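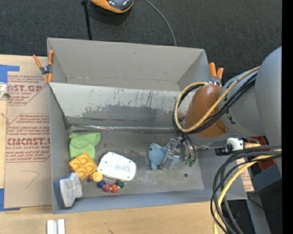 The arm at work in the two-part bin, toy set in the front compartment. Mestmont workshop.

Joseph – student robot picking project
Progress report to the Givlow Fund
Second report, Sat 1 November

1. Where we are

In our first report we wrote that the arm was mounted, but could not yet run without a teacher beside the stop button. This report covers the period after that. The arm now moves objects from one compartment of the bin to the other under the control of the students' own program, and every attempt is written into a log file. A teacher is still in the room for each run, as our safety rules demand, but the students start and end the runs themselves.

The group has 15 students. They come from two year groups and meet in the workshop after lessons. We lost no member during this period, although attendance was weaker in the exam weeks.

The log contains 2,911 attempts to date. The grant agreement asked for 1,000 by the end of the project, so this target is reached early. We want to be careful with this number. Many of the attempts come from the first weeks, when the camera calibration was wrong, and they teach us little about picking. We kept them in the log because the students use them to practise finding faults in data.

2. The bin and the objects

The students made the choice of objects together. We asked them to find things which are different in shape and in softness, and which a small child might own. The present set has a lime-green cloth, a yellow-orange waffle-shaped block, a toy of round wooden beads in several colours, a light blue plush toy and several harder pieces. The plush toy is the subject of a long discussion whether it is a whale or a dolphin. In the log it is called "sea animal" so that the work can continue.

Each object has its own difficulty. The cloth changes its shape every time it is dropped, and the program must not learn one outline for it. The beads move against each other, so a grip on one bead does not hold the whole toy in the same way. The block is the easiest to see, but its four recesses confused the first version of the grasp planner, which took the raised ridges for separate objects. One student solved this by joining neighbouring regions of the same colour before the planner looks at them. The solution is simple and it breaks when two yellow things lie together, as the block and the yellow bead can do.

The rear and the front compartment are separated by a sloping wall. A run starts with all objects on one side. The arm tries to bring them over to the other side, and when it has finished, or when the time is over, the direction is changed. In this way the students do not need to refill the bin by hand after each run, and we recommend the idea to other schools. The bin is gripped by spring clamps. Before we used clamps, the bin moved a little with every contact, and by the end of an afternoon the stored positions were no longer correct.

3. What works

The most reliable part is the motion itself. The arm goes to the planned point, comes down slowly, closes the gripper and lifts. We have had no collision with the table in this period. The height limit in the software, which was requested by your technical adviser after the first report, is set and is checked at the beginning of each session by two students, who sign the sheet.

The transparent fingers of the gripper do their work well on the soft objects. With the plush toy the success rate was 70 per cent in the last test week, measured by the rule that the object must lie in the other compartment at the end of the attempt. An object that falls back over the divider is counted as a failure, even when the grip was good. The students argued for a second category, "good grip, bad release", and it will be added to the log from this month.

We are also pleased with the log itself. In the beginning each sub-group wrote the results in its own form. Now there is one form, with a short guide written by the students, and a new member can fill it in without help.

4. What does not work yet

Flat and light objects are still a problem. When an object lies close against a side wall of the bin, the fingers cannot go around it, and the program tries the same point again and again. The students are testing a push movement, in which the arm first brings the object towards the middle and then takes a new picture. It exists only as a separate script and is not joined with the main program.

Crowded places are the second problem. The objects like to collect on one side. When they touch, the planner often chooses a point between two objects and closes on nothing. Mixing the bin by hand would help, but then the run would no longer be automatic, and the students have decided against it.

Cables need more attention than we planned. A cable that pulls on the arm changes the movement in a way which is hard to notice on the screen. In October we stopped for two sessions and laid all lines again. We now check them before each start. A proper cable guide is on our list, see point 6.

5. Teaching

The project is a voluntary course, and we do not give marks for it. We ask every student to keep a notebook with one page for each session – what was tried, what happened, what they would do next. Some notebooks are excellent and some are thin. We have found that students who prefer building write more when they are allowed to draw, and we accept drawings with a few words.

The roles change after every holiday. A student who has written software must take a turn at the bench, and the other way round. This costs time in the first sessions after the change, and a few students were not happy about it. We keep the rule, as in the first project year two students wrote nearly all the code and the others could only watch.

In the next period we want the older students to teach calibration to the younger ones without a teacher leading. The material for this is half ready.

Three students visited the packing hall of Jokell, the firm which supports us with spare parts, and saw an industrial picking station. They gave a short talk to the group afterwards. What impressed them most was how much space was kept free around the machine, and the group cleared a shelf from our workshop in the same week.

6. Money

The main equipment was paid from the first instalment and there is no change here. From the second instalment we bought replacement fingers, tubing and fittings for the gripper, clamps, and acrylic sheet. Jokell gave a second set of tubing without charge. The list with receipts is sent separately by the school office.

We ask for permission to move the amount planned for a second camera to a cable guide and a spare gripper. The present view from the camera is good enough for the work of this year. A broken gripper, in contrast, would stop the project for several weeks, as delivery to Mestmont is slow. The total of the budget stays the same.

7. Plan until the next report

– Join the push script with the main program and test it with objects placed at the walls.
– Add the new release category to the log and mark the attempts from the calibration problem, so that they can be left out of the statistics.
– Bring in new objects which the program has not seen before. The students will choose them in secret from the software sub-group.
– Hold an open afternoon for parents and for the neighbouring primary school. There is room in the workshop for up to five visitors at the same time, and we will work with a list of times.
– Finish the calibration guide for younger students.

The new objects are the part we are least sure about. The results may be clearly lower than those in section 3, and we will report them separately for known and unknown objects. If you would like to see a run in person, the open afternoon is planned for the end of November, and we will send the exact day as soon as the school calendar allows. A reply about the change in section 6 would be welcome before that, because the order for the gripper must go out through the school office.

The project teachers, Mestmont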